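Home News Events Contact
Search this site Enter keywords

Will a machine do the washing-up yet?

Kamol Klinhom came over from Litden in August to talk to us about household robots, and I'm still turning it over while I do my own dishes. Clearing a table sounds so simple – until you try to spell out every little step for an arm that has never met a mug before! Much of the practice is done in simulation.

A yellow mug, plates and crates, all simulated:
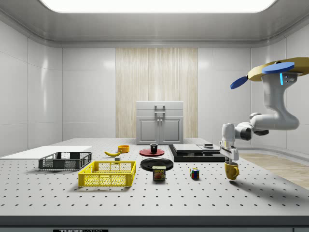
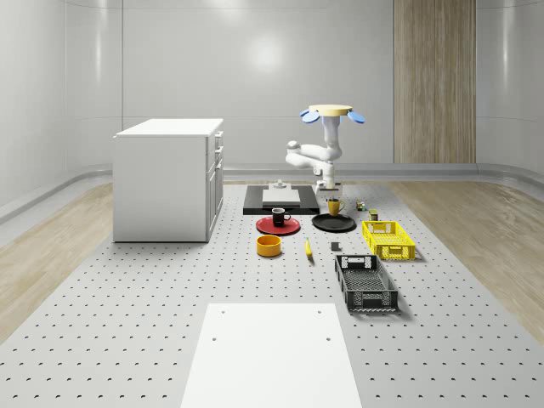

My own feeling is that we'll be keeping our rubber gloves by the sink for a good while, though I'd dearly love to be wrong. Do write in and tell us which chore you'd hand over first (mine is the ironing).

This site uses cookies. Accept Manage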